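Subject: Re: [mekanden] oilcloth or cotton for the sewing tables?

> Has anyone used proper cotton cloths at a sewing evening instead of
> oilcloth? Ours slides about and the pins skid off it. The round
> tables are 12 across the hall and I'd rather buy once.

Yes! We gave up on oilcloth in June and I'd never go back. Cotton grips the table, pins stay where you drop them, and a bit of pattern hides the chalk marks wonderfully. I'm very fond of a blue plaid with strawberries on it, especially with a red border.

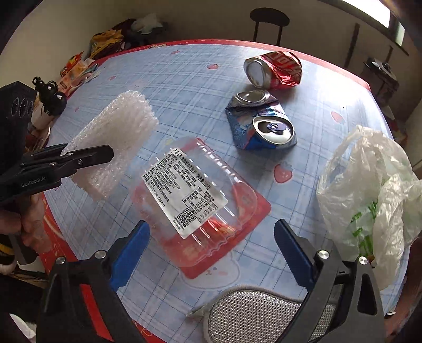

Mekanden Stitchers – Hall & Tables Group

Grundetti sell remnants by the door and we got enough for 2 tables for 38 pounds, hemming tape included (ask for the wide tape, the narrow one puckers). Wash the cloth before you cut it! Ours shrank by up to a hand's width and I had to unpick a whole hem.

For round tables, fold in four, pin a string at the corner and swing your chalk. Lovely quick job. I haven't tried the Brikumex clips yet, has anybody? I'd love to know if they hold on a thick edge.

Happy to bring my string and chalk along next time.

Mekanden list | Contact the list owner | © Mekanden Stitchers | Back to top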